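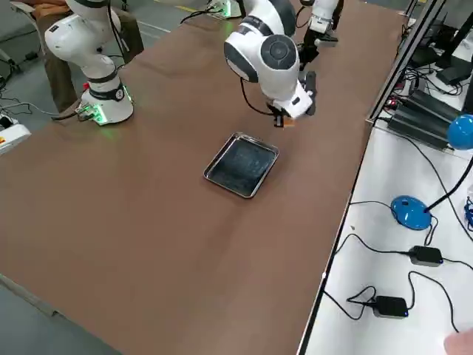
Submitted by: Project Group 7, Robotics and Automation Stream
Supervising unit: Prudholm Laboratory
Date of submission: 22 July 2022

Placing small objects in a shared tray with two robot arms

Summary

The project examined whether a placing routine learned from human demonstrations could be used on a bench with two arms without writing a separate motion plan for each object. Both arms were mounted on the same tabletop and worked over one shallow metal tray. The trained routine was compared with a scripted routine supplied with the Gineo control software.

Method

Demonstrations were recorded by group members guiding the arms by hand. A total of 600 demonstrations were collected. Two were removed before training, as the recorded joint positions had gaps, leaving 598 in the training set. The objects were small enough to be held between the gripper fingers and were of several colours, including orange. Each demonstration began with the tray empty and ended when the object had been released inside the rim.

The tray was set at an angle to the arm bases for part of the work and parallel to them for the remainder. Its position was not measured at the start of each run. The routine was expected to find the tray from the camera view alone.

The Prarau training code was used without changes to the network. The group wrote only the data loader and a safety stop that paused both arms if the grippers came too close together.

Results

The trained routine placed objects more reliably than the scripted routine whenever the tray had been moved. When the tray was left in its original position, no clear difference was found. Most failures occurred at release, when the object touched the rim and fell outward. Glare on the polished rim was considered a likely cause, although this was not tested separately.

The safety stop was triggered in 11 runs. In each case, one arm was returning while the other was still lowering towards the tray. These runs were recorded as incomplete and were not counted as failures.

Limitations

All trials were carried out under the same ceiling lights and with one tray. The labour of recording demonstrations was also greater than planned, and roughly 7 hours of bench time were lost to recalibrating the wrist cameras.

Further work

The bench has been reserved again for August. The group proposes to repeat the trials with a matte tray and to record release height for every run. The data loader and trial log have been placed in the Thygesen project folder, where they are available to other students in the stream on request.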